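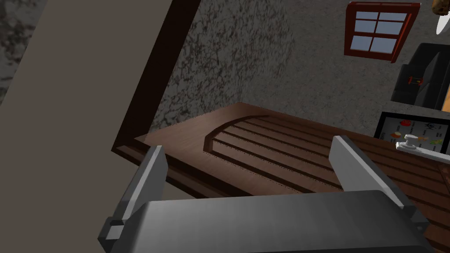
Heriberto Cáceres escreveu-nos que, depois de três anos a fotografar só com o telemóvel, já não sabia esperar por uma fotografia, e que o curso do inverno passado lhe devolveu essa paciência. Perguntou também se este ano repetimos. Repetimos, sim, e por isso publicamos esta chamada.

CHAMADA A PARTICIPANTES
Oficina de fotografia estenopeica e revelação em preto e branco
Laboratório Aranda, fevereiro

O Laboratório Aranda procura 15 participantes para uma oficina prática, de quatro semanas, dedicada à câmara estenopeica, que muitas pessoas conhecem pelo nome inglês, pinhole. É uma câmara sem lente: uma caixa fechada à luz, um furo muito pequeno e um papel ou uma película no interior. Cada participante vai construir a sua, fotografar com ela na rua e revelar os resultados no nosso laboratório.

A quem se dirige

A oficina é para pessoas maiores de 16 anos, com ou sem experiência. Não é necessário ter uma câmara nem conhecer a química. Pedimos, isso sim, que a pessoa possa vir a todas as sessões, porque cada sessão continua o trabalho da anterior e é difícil recuperar uma falta. Se sabe já que vai faltar a mais de uma, preferimos que se candidate à edição seguinte.

Reservamos algumas das vagas para quem nunca entrou num quarto escuro. As restantes são para pessoas com alguma prática, que possam ajudar os colegas durante a revelação.

O que vamos fazer

Na primeira semana construímos as câmaras. Trabalhamos com latas, caixas de cartão e folha fina de latão, e aprendemos a medir o furo e a calcular a abertura. Na segunda semana fazemos as primeiras exposições sobre papel fotográfico, no bairro. Os tempos são longos, de vários segundos até alguns minutos, e com céu coberto podem ser ainda maiores — convém trazer roupa quente. Na terceira passamos à película de médio formato, com os corpos Puder que o laboratório empresta. A quarta semana fica para as cópias por contacto e para a escolha das imagens. 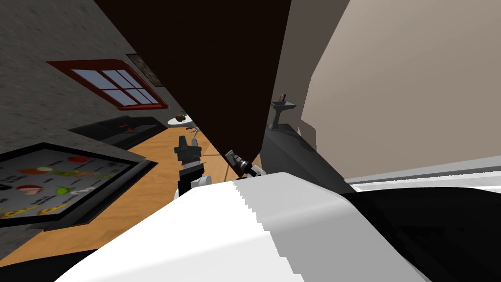
No fim, cada participante entrega duas cópias assinadas. Uma fica para o próprio e a outra entra no arquivo do laboratório, que neste momento tem 514 imagens feitas por alunos das edições passadas. Com uma parte delas preparamos todos os anos uma pequena exposição na sala Catton. Ninguém é obrigado a expor: no formulário há uma casa para marcar, e pode mudar de opinião até ao último dia.

Quem orienta

A oficina é orientada por Efraín Ríos, que trabalha com câmaras estenopeicas há muitos anos e que constrói as suas próprias, algumas com mais de um furo. As sessões são dadas em português, com explicações em espanhol quando for necessário. Eu acompanho o grupo no quarto escuro e respondo às mensagens; peço desde já desculpa por algum erro de gramática, pois o português não é a minha primeira língua.

Condições

A participação é gratuita. O papel, os químicos e dois rolos de película por pessoa são pagos com a bolsa Grelent, que nos atribuiu 4000 euros para materiais. Se desejar usar mais película, deverá trazê-la. O laboratório empresta tripés, luvas e aventais. Não pagamos deslocações nem alojamento.

Pedimos uma caução de 15 euros, que devolvemos na última sessão a quem tiver assistido às quatro semanas. Se a caução for um problema para si, escreva-o no formulário, sem explicar o motivo.

Como candidatar-se

Envie o formulário preenchido, que pode pedir na receção do laboratório ou por correio eletrónico, junto com:
— um texto de meia página sobre o que gostaria de fotografar e por quê com uma câmara tão lenta;
— até três fotografias suas, de qualquer tipo, se as tiver (não são obrigatórias);
— um contacto telefónico e as horas em que podemos ligar.

Não avaliamos a qualidade técnica das fotografias enviadas. Lemos sobretudo o texto, e agradecemos que seja escrito por si, de maneira simples. Pode ser em português, espanhol ou inglês.

Respondemos a todas as candidaturas, também às que não forem aceites, e guardamos uma lista de espera. Quem participou numa edição anterior pode candidatar-se de novo, mas damos prioridade às pessoas que vêm pela primeira vez.

Publicado em 19 de outubro de 2022. As candidaturas estão abertas até ao fim do ano.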